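Brivosik Players, "Shen" at the Fokasach: anyone else seen it?
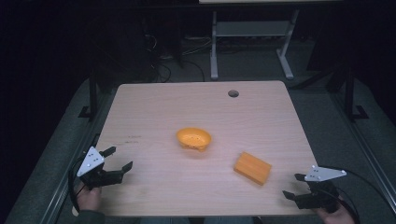
mirabel_t wrote:
Went last night and I'm still turning it over! It's a two-hander about sisters clearing out their mother's kitchen, and for the first 50 minutes they hardly speak, which I know sounds like a chore, but I was leaning forward the whole time. The props are so plain, the sort of thing you'd have on any table, an orange bowl and not much else, and by the end I could have wept over them. Sanaa Filali plays the older one and she is just wonderful.

oldbalcony wrote:
Glad you had a good night, mirabel, but I have to disagree a little. Filali is marvelous, yes. The silence lost me, though, and my husband was asleep before the phone rang. I liked Anari, their last one, a good deal more.

mirabel_t wrote:
Oh, I missed Anari! Was that the one with the ferry?

oldbalcony wrote:
It was, and a real ferry whistle too (my ears!).

pitseat8 wrote:
I'm with mirabel on the quiet part, but the last 3 scenes go by much too fast. Sit near the front if you can, they mumble.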